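Back on its feet: the block cell at Zisumstead

June 23, 2018

If you've come by the Zisumstead workshop this month, you've probably seen me crouched next to a table with a screwdriver in my teeth, muttering. I look after the Sallel cell, the one with the single arm and the white cloth, and it's been having a rough June. I'm happy to report it's running again, and since a few of you asked what was wrong with it (and a few more asked when I'd stop hogging the good hex keys), I said I'd write something up for the news page.

The job sounds easy. A block sits on the table, the arm picks it up, carries it over to a basket and lets go. Then somebody puts the block back and we do it again. On a decent day we get through 90 rounds before anyone needs a coffee. Two weeks ago we were down to 69, and most of the missing ones were drops. The gripper would close, lift, start across the table and then the block would slide out and bounce off under a chair.

My first guess was the pads. I cleaned them, which you should do anyway, with a barely damp rag and nothing stronger, and got maybe three good runs out of it before the drops came back. My second guess was the block, so I tried another one. Same thing. I'll admit I then spent a whole afternoon on the settings for closing force, going up a little at a time, and wrote down every number in the log like a good student. It didn't help one bit, and I put them all back.

Riaan Sithole was the one who put a finger on it, and I mean that literally. He took hold of one of the gripper fingers with the power off, wiggled it, and raised his eyebrows at me. There was play in it. It wasn't much, but you could feel a small click at the end of the travel that the other finger didn't have. One of the joint screws had backed out by a hair, so the two pads weren't meeting square anymore.
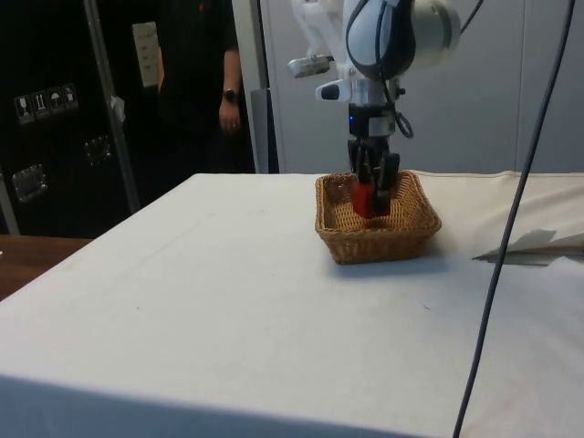 The arm with the red block over the basket at the Sallel cell.

So we did it right. Power off, tool end down where I could get at it, all the finger screws checked one by one. I marked each with a little dot in my notebook as I went, because I know myself and I know I'd lose my place. Only the one had moved. I took it out, cleaned the thread, put it back with a drop of the medium threadlocker we get from Varghese, and left it overnight. You really do have to leave it overnight. I've cheated on that before and ended up doing the whole job twice.

The next morning was for the positions. Any time you've had your hands on the fingers, the spot where the arm thinks it's holding things can be off by a bit, so I ran the short check. You bring the gripper in over a block with the fingers wide open, stop before anything touches, and look at how the block lines up with the gap. Then you do it again with the block turned, since a block sitting corner-on is a lot less forgiving than one that's nice and straight. If the fingers come in lopsided, that's where you'll catch it. 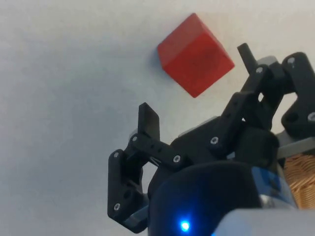 I like to do that part slowly, at the lowest speed the controller will let me have, with one hand on the stop button. It's dull, but I'd much sooner be bored than have a pad come down on a corner and knock everything out again. I nudged the offset twice, saved it, and went back to the start of the list.

While I was in there I went over the cables too. They need enough slack for the wrist to turn all the way around and not so much that a loop can snag on something. I also gave the cloth a tug. Wrinkles near the pickup spot can tip a block just enough to spoil a grab, so if you're setting up, please smooth that area out first. Over by the far side I don't care, you can leave it as lumpy as you want!

Then the long run. The log says 800 tries over the last few days, and 684 of those were done with no one touching anything but the block. The rest were mostly me stopping the arm to look at something (I stop it a lot, I'm nervous after a repair). Drops are back to being rare enough that people say "oh!" when one happens, and that suits me fine.

A few things for anyone who has the cell next. Wiggle both fingers before you power up - it takes ten seconds and it would have saved me two weeks. If you feel a click, don't run it, come find me or Riaan. Please don't move the basket without telling the person at the controller, as the drop position is saved and the arm won't go looking for it. And write your drops in the log even if you think they were your own fault.

We've ordered a spare set of fingers from Stadorex and they should be here before the end of the month. Until then the threadlocker is on the top shelf, left side, and the hex keys are back in the drawer where they belong.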